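5. Working within reach of the arm

This section covers any task where a person's hands come close to the gripper or hand of the arm: handing over a part, steadying a part while the fingers close, fitting or changing a finger, or clearing a jam. It applies to all Zetham arms fitted with a Gondasell hand or gripper. Read section 4 (Stopping and restarting) first.

5.1 Before anyone reaches in

1. Set the mode switch to HAND GUIDE. Do not use AUTO for handover work, even at low speed.
2. Check the force limit on the pendant. The factory setting for handover is 780. Do not raise it.
3. Agree who holds the pendant. That person does not handle parts and keeps a thumb on the hold button.
4. Remove rings, watches, lanyards and loose gloves. Roll long sleeves above the elbow or wear short sleeves.
5. Press the emergency stop once and confirm that the arm holds its position. Reset it.
6. Walk around the arm and check that any plastic wrap or sleeve on it is clear of the joints.

CAUTION: Plastic wrap can be drawn into a joint that is turning. If a fold has worked its way toward a joint, stop the arm and refasten the wrap before going on.

5.2 Handing over and steadying a part

1. Move the arm to the handover position and wait until it has stopped.
2. Bring the part in from the open side of the hand. Hold thin parts well away from the end the fingers will take.
3. Keep your face and head outside the floor marking. Only hands and forearms go in.
4. Say "ready." The person on the pendant repeats it and closes the fingers at creep speed.
5. Keep hold of the part until the pendant shows GRIP OK, then let go and draw your hand straight back.

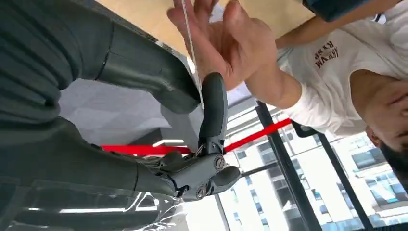
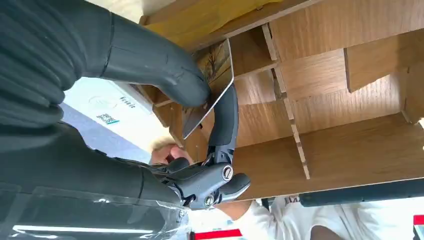

6. If the part slips or sits crooked, say "hold." Do not try to straighten it while the fingers are moving.
7. To take the part back, hold it first, then ask for the fingers to open.

NOTE: With flat, stiff parts such as sheets and cards, the fingers can close fully past a corner without the sensor seeing it. Give the part a light tug after GRIP OK. If it moves, open the fingers and start again from step 1.

WARNING: Never put a finger between a robot finger and the palm, or behind a finger joint. The linkages close together as the finger curls, and the force limit does not protect against a pinch at these points.

5.3 More than one person

No more than 2 people may have their hands inside the marking at the same time, and both must be able to see the person on the pendant. If someone new steps in, stop and go through 5.1 again from step 3. Anyone can call "hold" and does not have to say why.

5.4 Afterward

1. Open the fingers and move the arm to the park position.
2. Check the screws at the finger joints by hand. Tighten any loose ones with the Priltik driver, one finger at a time.
3. Enter the number of grips in the log. Finger pads are to be replaced at 1,055 grips, or sooner if they are torn or shiny.
4. Write down every pinch or knock, including those that left no mark. Use form 247.

Forms go to Malte Kröger at the Berchtold site. A blank copy is at the back of this manual.

Section last changed 28 May 2024. Step 5.1.6 is new.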